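Reviews > Garment Care > Handheld Steamers

Brultberg Skalatmont Handheld Steamer: Long-Term Review

By Hazem Ashour
9 min read

The Skalatmont is the smaller of the two corded steamers Brultberg sells, and the one I would expect most people to consider if they have no room for an ironing board. I bought mine in January to replace a Flukau travel unit whose trigger had stuck. It has been the only garment tool in my apartment since then, apart from a dry iron I keep for collars. This review covers setup, steam output, water handling, results by fabric, and upkeep.

Setup

The box contains the steamer, a slip-on fabric brush, a measuring cup and a folded instruction sheet in six languages. The brush clips over the steam plate with two tabs. One tab on my unit was stiff enough that I removed the brush with a butter knife the first time. It loosened after a few weeks.

The tank slides off the back of the handle and fills through a rubber plug. Fill to the line and no further. The sheet allows tap water below a stated hardness, and the supply in my building is well above it, so I use a half-and-half mix of tap and distilled. Luana Peixoto, who edits these reviews and lives in a soft-water area, used straight tap water in hers and reported no spotting.

The cord is the first thing I would change. It leaves the handle at a fixed angle, with no swivel, and it is on the short side for a closet door on the far side of a bedroom. I ended up moving the hanging hook closer to the outlet. Left-handed users should note that the exit angle sends the cord across the wrist on a downward stroke.

Steam output

There are two settings, marked with one drop and two drops. The low setting is adequate for cotton voile, polyester blouse fabric and light knits. The high setting handles everything else this steamer can handle. A ready light turns from red to white when the plate is up to temperature, and I found it slightly optimistic. The first second of steam after the light changes often carries a few droplets. Pointing the head away from the garment and pressing the trigger once clears them.

Output is continuous while the trigger is held, and there is a lock for the trigger. The lock is a small slider on the side and is easy to bump with the thumb. On two occasions I set the unit down believing it was off and it was still producing steam. I now check the slider before putting it anywhere.

Steam pressure drops noticeably when the tank is below a quarter full. Brultberg does not mention this. In practice a tank covers a dress shirt and a pair of pants before the drop, which I would call average for the class. The larger Brultberg model, which Moataz Younis has used for a year, holds more and drops later, but he finds it too heavy above shoulder height and does his jackets in two sessions.

Flat or hanging

Most instructions assume a hanging garment. Hanging works well for anything with weight at the hem, because gravity supplies the tension. It works less well for light tops, which swing away from the head and have to be held at the bottom with the free hand, close to the steam. For those I prefer a covered table and short passes with the plate lying flat, starting at a side seam and working in.

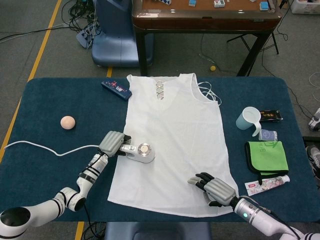 A thin sleeveless top laid flat, with the steamer at its side edge.

The table method has a drawback. Moisture has nowhere to go, and it collects in whatever is under the fabric. Use a cover that can get damp, lift the garment between sections, and hang it for ten minutes afterward. Do not do this on a varnished surface without several layers of towel. Tiina Juntunen put a pale ring on an oak dining table with an earlier Flukau unit and a single cotton sheet, and the ring is still visible in low light.

Straps, cords and other trim need separate handling. Lacing should be loosened if it is tight enough to pucker the cloth, since steam will set the pucker along with everything else. Elastic can take a quick pass on low. Glued decoration should not be steamed at all, and the Brultberg sheet is correct to say so.

Results by fabric

Cotton shirting: Good on the body and sleeves, fair on the placket, poor on the collar. The brush attachment improves the placket by holding the layers apart. I still finish collars and cuffs with the dry iron. Anyone expecting a pressed look from a steamer will be disappointed, and this model is no exception.

Linen: Fair. Creases from folding relax but remain visible. Misting the cloth with a spray bottle first gave a better result than any number of extra passes.

Wool: Very good. A suit jacket that had been in a garment bag for a week was wearable after one slow pass on high with the head held just off the cloth. Knees of wool pants recover well too. Let wool rest overnight before wearing it.

Polyester and viscose: Very good on low. Viscose can distort when damp, so do not pull on it.

Silk: Acceptable on low, from the wrong side, with the first burst cleared as described above. I had one water mark on a tie during testing. It came out at the cleaner.

Denim: Not worth the water.

Handling and noise

The balance is toward the rear with a full tank and toward the head when empty. Neither is tiring over one or two garments. By the fifth shirt I was changing hands. The grip is smooth plastic and would benefit from texture, particularly as condensation forms on the lower part of the handle during long sessions.

The pump makes a steady buzz. It is quieter than my old Flukau but loud enough that I do not use it before anyone else in the building is up – the bedroom wall is shared, and the buzz carries through the door when the garment hangs against it.

The base is flat enough to stand the unit upright. It is not stable on carpet.

Upkeep

Brultberg recommends descaling every 500 minutes of use. There is no counter on the unit, so the number is of limited value, and I descale on the first weekend of every second month. The procedure is a tank of diluted citric acid, run through in short bursts over a sink, followed by two tanks of clean water. White flakes came out the first time and almost none since I changed to mixed water.

Empty the tank after each use. Leaving it full overnight produced a small puddle on the shelf by morning, from the plug end. I replaced the plug with the spare supplied on request by Brultberg's parts desk. It arrived the following Wednesday in a padded envelope with no paperwork, and it seals better than the original did.

Compared with the alternatives

The Shawky compact steamer costs less, heats faster and has a proper swivel on the cord. Its steam is wetter, and Reda Abdelaziz returned his after it spotted a lined skirt. For cotton and polyester only, the Shawky is the better purchase. The current Flukau travel unit is lighter than both and has a tank that is too small for home use.

For a wardrobe with some wool in it, I would buy the Skalatmont again – with an extension cord rated for the load, and with the spare plug requested on the day of purchase. Brultberg lists the brush as a separate part in case the tabs break. Mine have held.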